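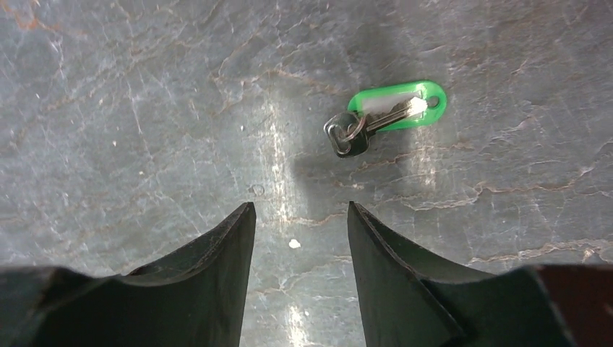
Course Handouts / Automation Maintenance

Handout 3: Setting up and looking after the two-finger gripper

Prepared by Shireen Fourie and Ruan Chauke for the Tranton teaching cell. Revised 2019-11-11.

Students must have completed the lockout module before touching the gripper. The arm is to be in hold, with the pendant in the hands of the person working at the wrist.

Finger inspection

Check both fingers for chips at the tip, and run a gloved thumb along the inner edges. The tips should sit level with one another when the gripper is open. A finger that rocks on its mount is to be removed and reseated, then tightened in two passes. Worn fingers are replaced as a pair.

Wrist camera

Clean the lens with a dry cloth only. Open the gripper and confirm that both black fingertips appear at the bottom of the view, with a clear gap between them. Polished stone throws back a bright band of light, as it does between the fingers in the view at the head of this handout. Where glare of this kind reaches the object, move the lamp before changing the exposure. The exposure setting for the teaching cell is 253 and should be returned to that value at the end of each session.

Test pick

Keys on a plastic tag are a suitable test object — the metal is shiny, the tag is smooth and the parts shift against each other. Carry out 20 picks at low speed. Record each dropped or missed pick on Form 13, with the direction of approach. More than 3 failures requires a fresh calibration of the camera.

Completed forms go to Pravesh Mahlangu. Faults in the wiring or the wrist joint are outside the scope of this unit and must be reported to the workshop.

Reading for next class: Clurnano service manual, section on finger mounts.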